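Can a robot tidy up yet? Trunside goes to find out

Anyone who has ever stood in a kitchen at the end of a long day, looking at the worktop and wishing somebody else would see to it, will have some sympathy with the people at Bekard, who have spent the best part of a year trying to get a pair of mechanical arms to do just that. The small firm, which has its workshop on the Trunside estate behind the old bus depot, opened its doors to neighbours in July, and a good many of us went along, partly for the robots and partly (I will admit it) for the cake.

The chores on show were modest ones. Junpei Yokoyama, who runs the trials, had no wish to dazzle us with somersaults. He is interested in the sort of job a parent might hand to a helpful seven-year-old: put that in the box, bring me the box, pass me the screwdriver, find somewhere for the toothpaste. Two arms share a marble-patterned work surface with wire baskets hung at the back and side, and a blue bin gets moved about between one job and the next.
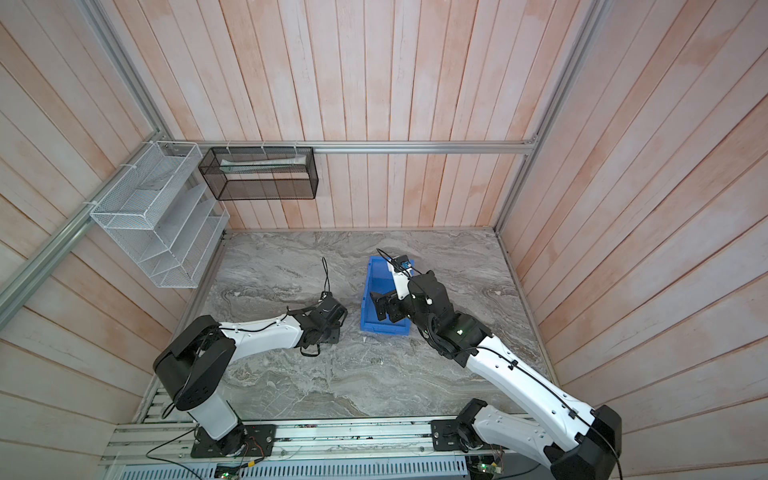

Yokoyama told us that bins are a good deal harder than they look. A person takes hold of a rim without a thought and feels straight away if it is tipping. The arms have to work that out from their cameras and from how the motors are pushing back, and a grip that was perfectly good in the morning may be a finger's width out by teatime. The team has now run 2000 attempts at its bin task and keeps a note of every one, including the bad ones, which he says are the most useful to read through afterwards.

So how well does it do? Well enough to be pleasant to watch, if you aren't in a hurry. A full tidy, meaning a handful of small things put away and the bin set back in its place, takes the arms nearly 20 minutes. My own grandson could do it in two, though you would have to ask him more than once.

Tools are next on the list, and this is where the shop floor comes in. Rivadeneira, the joinery supplier across the yard, has offered to try a pair of arms at its returns bench, where hand tools come back in muddled boxes and have to be sorted on to the right shelves. There are 300 different items in its hand tool range, and Bekard will begin with 39 of them, mostly screwdrivers and chisels with good chunky handles.

Willy Mertens has looked after the returns bench for longer than he cares to say, and he was in no rush to be impressed. "It picks things up nicely, I'll give it that," he said, over a second slice of lemon drizzle. "But half my job is spotting the one with the chipped tip and putting it to one side. If it can learn that, I'll happily go and do something else." Yokoyama agreed that this was a fair point, and said that spotting damage was a good way off. For the time being the arms will only be asked to pick up a tool, turn it the right way round and lay it down where it belongs, and a person will check the shelf at the end of the shift.
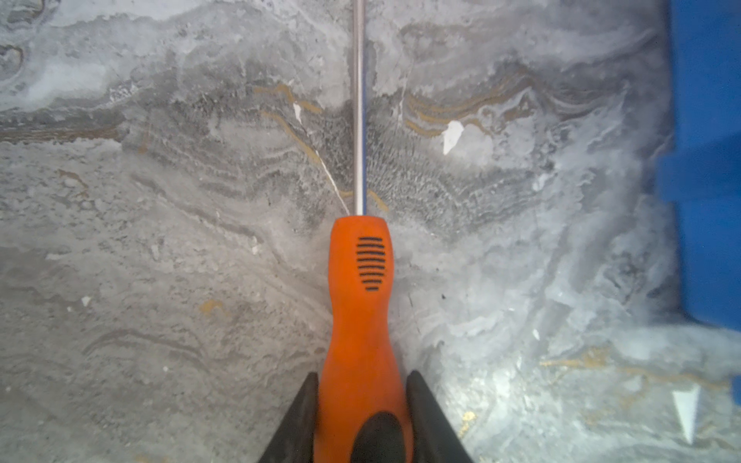 What happens next

The trial at Rivadeneira is due to start once the bench has been moved away from the loading door, where Mertens says the draught would finish off anybody, metal or otherwise. Bekard also hopes to try its tidying routine in a real kitchen, and a family in Flunton has kindly offered theirs. Anyone on the estate who would like to see the arms at work can call in at the workshop after four in the afternoon, when there is usually someone free to show visitors round. Please use the side entrance, as the front one sticks.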